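Swapping the fingers on a hand-held gripper

I've been looking after our Nurmi hand-held gripper since February, and the fingers are the part that needs the most attention. We mostly use it on cloth, and cloth finds every bit of slop in a finger! A swap takes me 30 minutes, coffee included.

Wipe the old fingers first so you don't grind dust into the mounts. Back the hex screws out a little at a time, left side then right, and drop them in a cup (the ones that roll under the bench are gone forever). Set the new fingers in place, start all the screws by hand, and close the gripper slowly. If the tips don't meet, loosen the brackets and nudge them before you tighten anything.

Then go try it on something soft. A bed is great for this. 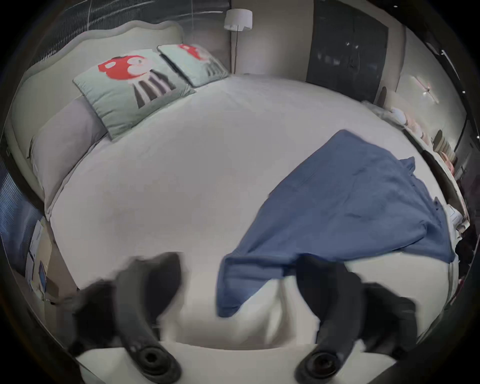
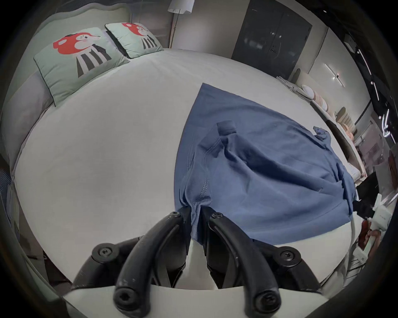 Start with a single layer near an edge, squeeze, lift a few inches and let go. Do that 200 times, spread over a couple of days if your wrist complains (mine does). If the fabric starts slipping out on one side, one finger is sitting lower than the other, so go back to the brackets. I keep a paper log, and ours is at 2731 grips on the current pair.

Last thing, check the screws again on Friday or whenever your week ends. Mine always want another tiny turn by then.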